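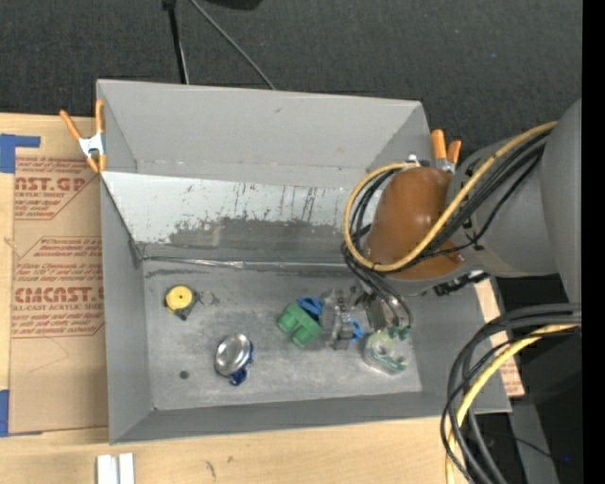 How I Finally Sorted Out the Junk Bin

Every house I've lived in has had one. At my parents' place it was a drawer, in my first apartment it was a shoebox, and now it's a big gray open bin that sits on the table in the back room and eats small hardware. I put off dealing with mine from October until last week (I know, I know) and then did the whole job in 90 minutes with a podcast on. So this is how I go about it, in case yours is giving you the same look mine was giving me.

What you need

A clear stretch of table, an old towel, a damp rag, a roll of masking tape, a marker, and some small containers. I use Mallow jars because we go through a lot of Mallow jam, but anything with a lid is fine. Wash them the night before so they're good and dry.

Step 1: Get the big pieces out first

Don't tip the bin over! I did that once and spent the rest of the evening on my knees with a flashlight. Reach in and take out whatever you can grab without digging, and set it on the towel. For me that's things like the little tape measure with the yellow face, anything chunky and plastic, anything round that wants to roll away. Leave the fiddly stuff at the bottom for now.

Step 2: Say what it is, out loud

Yes, you'll feel silly. Pick up each thing and name it. If you can name it and you know which room it goes in, walk it there right now, before you touch the next one. If you can name it but have no clue where it goes, it stays on the left side of the towel. If you can't name it at all, right side.

My friend Simone Fontes skips the walking part and makes a pile for each room, and she's probably faster. My piles just turn into new junk bins.

Step 3: The mystery side

Put all the unknowns in one jar, write the date on a piece of tape (mine says 12 March 2026) and stick it on the lid. Then leave it somewhere you'll see it. Last time around I had 13 things in there and I ended up needing 2 of them, a bracket and some kind of plug for the shower. The rest went.

Anything with a battery or a cord gets tested before it goes in a jar. Dead batteries go in their own bag, with tape over the ends, and off to the drop-off.

Step 4: Clean the bin while it's empty

Vacuum the corners with the narrow nozzle, then wipe. Bins that have had metal tossed into them for years get scratched up and streaky, and most of that isn't coming off. A bit of dish soap on the rag, one pass, a dry cloth, done. If a seam is held with foil tape, go easy along the edge or you'll lift it. Press it back down with the back of a spoon if it's curling.

Step 5: Put back less

Only the left-side things go back in, and only the ones you'd truly miss. I like the tape measure to live on top near one side, as it's the thing I want most often. Small screws and hooks go in jars, lids on, and the jars stand along the back wall.

How often? I was going to say monthly but I'd be lying. Twice a year works for us. If you have kids, maybe more, and check the bin for marbles before you vacuum.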